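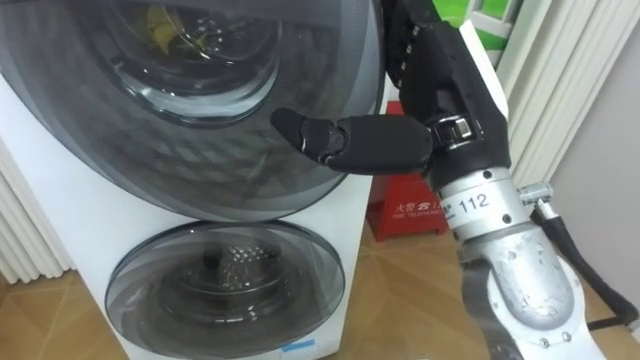
How far along is the laundry build, and will it be ready for the open evening?

The door half of the job is working well enough to show people, the loading half needs another stretch of work, and I still expect to have both going by the open evening in September.

Hi Candela, and hello to everyone else at Koris who gets this passed along! This is the second progress report on Flomum, covering everything since the parts money came through. I've kept the same order as last time (what got done, what went wrong, what got spent, what I'd like from you) so you can skip to the bit you need.

First, the room. The back room at Lindholm finally looks like somewhere a person might live. There's a bed with a gray blanket, the cube shelves, and the stacked washer-dryer, which took a whole morning to get up the stairs and which I never want to move again. In my application I said we'd practice on a bench with a door bolted to it, and I did that for a while, but a bench doesn't have a bed to back into or a basket sitting where the foot wants to go. Moving to the real thing cost us time up front and I'd do it again tomorrow.

Now the door. We've logged 141 attempts at opening the upper one since the last report. I count an attempt as good only if the finger finds the rim, the door comes past halfway and nothing gets bumped on the way. In the last batch of 20 we had 9 good ones, which sounds poor until you remember that in the spring I was writing to you about zero. Most of the misses go the same way: the hand arrives a little too far right, slides along the rim and comes off. I've slowed down the final approach and that seems to be helping, though I want another batch before I put it in a chart and make you look at it.

Opening the lower door is still on the list. I haven't started it, and I'd sooner get the upper one steady first.
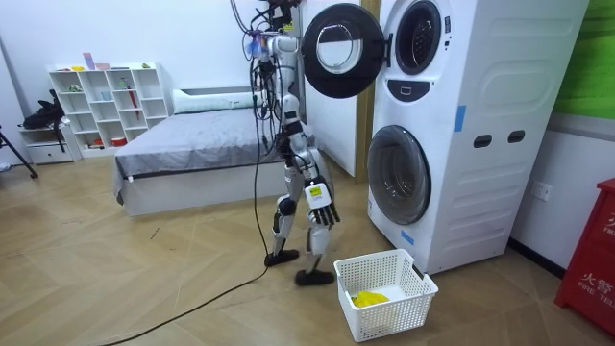

Flomum at the washer-dryer with the top door open and the basket on the floor.

You asked last time about the cables, and I know they look like a plate of spaghetti. The plan was always to tidy them once the wiring stopped changing, and the wiring has not stopped changing. What I have done is write down what every one of them is for, on paper, in the blue folder by the door, so anybody else on the build can trace a fault without calling me at dinner. The floor cable is the one that really bothers me — I step over it all day long and sooner or later I won't. A proper overhead run is in next period's budget.

Balance is better too. The stance controller from Rultent has been running for 27 sessions now, and I've quit hovering with my hands out like a parent at a skating rink. It handles reaching up nicely. It does not like leaning down toward the basket, and the knees get shaky if it stays low for long. I think the arm is being asked to do work that the hips should be doing, so that's where my evenings are going next.

The biggest thing I got wrong in the original plan was vision. I wrote that spotting clothes inside the drum would be "straightforward" (my word, sorry) and budgeted two weekends for it. We picked one bright yellow item for testing so it would stand out, and in the open basket it does, beautifully. Put the tinted upper door in between, have the head moving at the same time, and all you get is a muddy yellow-green patch near the top of the glass, plus a scatter of white specks across the middle that the software is very happy to call a sock.

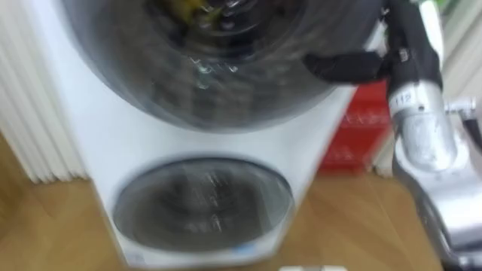
So here's where the vision work goes from this point. I'm dropping the idea of checking the drum through a closed door. Flomum will open the door, hold still, let the picture settle, and only then look. It adds a few seconds to each cycle and I can live with that. I've also started throwing out blurry pictures before they reach the part that decides what's laundry, and with smears as bad as the ones on those two round door rims, where every edge looks doubled, there was nothing in them worth keeping anyway. The sorting step gets a lot calmer when it has less junk to chew on.

Money: we're under on parts and over on room hire, and the two come close to canceling out. Receipts are in the shared folder. I'd like to move what's left of the parts line into the cable run and a spare set of finger joints, if you're okay with that. A one-line email saying so is plenty.

Next period I'll be working on the lean, the cable run and another full batch on the upper door, then the lower one if there's time. Candela, if you want to come by and watch, late afternoon is best, after four. Bring something that needs washing!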